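Hilo sobre cómo vacío las bandejas de plástico de la verdura antes de meterla en la nevera. Lo hago al volver de la compra, a media tarde, y me lleva poco.

1/ Compro en el mercado de Arriaga y, cuando no llego, en el súper de al lado. En el súper casi todo lo verde viene en envase de tapa con bisagra. El mes pasado pagué 360 pesos de verdura y una parte acabó en la basura por dejarla cerrada.

2/ Primero despejo la encimera. La mía es de dibujo de mármol, blanca con manchas verdes, y se marca todo, así que paso un trapo antes y otro después.

3/ Saco los envases de uno en uno. El de la verdura alargada va el primero porque es el que menos aguanta en casa. Si la tapa está doblada lo abro por ese lado, que cede mejor que la pestaña.
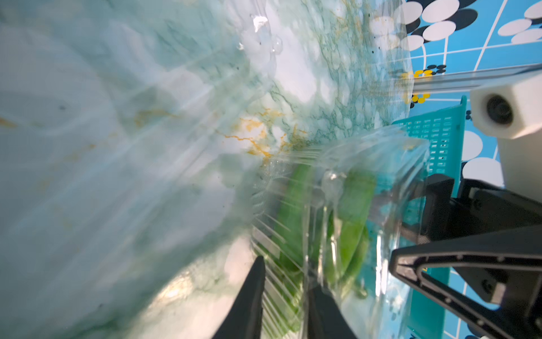 4/ Reviso cada pieza. Lo blando o con manchas oscuras lo separo para la cena de esa noche. Lo demás sigue.

5/ No lavo nada todavía. Lavo justo antes de cocinar. Si una pieza viene mojada, la seco con papel y ya está.

6/ Papel de cocina en el fondo de un táper, la verdura encima en una sola capa y otra hoja arriba. Uso los de Curkari, los medianos. Cierran bien y caben dos por balda.

7/ El papel lo cambio cuando está húmedo. En noviembre me dura varios días; en verano, menos.

8/ Los envases vacíos: quito la etiqueta, los enjuago y guardo un par para semilleros — los que tienen ranuras drenan solos. El resto va al reciclaje.

9/ Las etiquetas con fecha las pego en la puerta de la nevera hasta que se acaba lo que traían. Queda feo pero me ahorra abrir todo.

10/ Me preguntaron por las bolsas de malla. Tengo unas de Flestisora y las uso para cebolla y papa. Para verdura tierna no me sirven, se arruga enseguida.

Mañana subo lo que hago con las hojas, que van por otro camino.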